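Gente, fio meio comprido hoje, já aviso. Pega um café, que eu queria contar com calma o que aconteceu com a Usent nos últimos meses 🧵

1/ Para quem chegou agora: a Usent é a nossa empresa de software para clínicas pequenas, dessas com dois ou três médicos e uma recepcionista que faz tudo. Começamos sem investidor, com o dinheiro que a gente tinha guardado e muita teimosia. 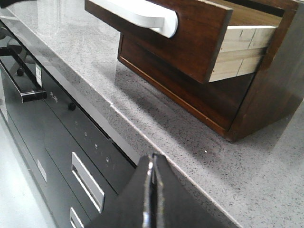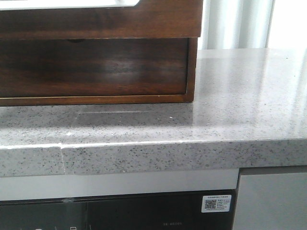 O móvel de madeira escura na bancada de pedra cinza.

2/ A notícia: fechamos nossa primeira rodada! Quem lidera é a Prevness, um fundo que investe só em saúde e que conhecemos em janeiro, numa conversa que era para durar meia hora e durou a tarde inteira.

3/ Foram 18 reuniões com fundos diferentes até chegar aqui. Ouvi "não" de todo jeito: não educado, não demorado, não que nunca chegou por escrito (esse é o pior, a gente fica olhando o e-mail feito bobo).

4/ A pergunta que mais aparecia era: "e quando uma Cerner da vida resolver entrar nesse mercado?". Pergunta justa. Minha resposta continua a mesma – a clínica de bairro precisa de alguém que atenda o telefone e entenda a agenda dela, e é nisso que a gente gasta o nosso dia.

5/ Hoje são 2982 profissionais usando o sistema. Eu lembro da primeira clínica, que pediu para voltar para o caderno na segunda semana. Voltou para o caderno, depois voltou para a gente, e está conosco até hoje 💛

6/ Para onde vai o dinheiro: boa parte vai para contratação. Somos 16 pessoas e vamos abrir vagas em suporte e em produto. O resto vai para o Li, nosso módulo de prontuário, que está em teste e anda me tirando o sono (no bom sentido, quase sempre).

7/ Uma dica para quem está captando: leiam o contrato inteiro, com advogado do lado, inclusive os anexos. O nosso tinha 60 páginas e a cláusula que mais discutimos estava quase no fim. Deu trabalho, atrasou a assinatura, e eu faria tudo de novo.

8/ Obrigada de coração aos clientes que toparam falar com o fundo no meio do expediente, entre um paciente e outro. E ao time, que segurou as pontas enquanto eu vivia em chamada de vídeo!

9/ As vagas entram no site ainda este mês. Se você gosta de saúde e tem paciência com impressora de recepção, minhas mensagens estão abertas. Respondo todo mundo, só demoro um pouquinho.

2023-11-15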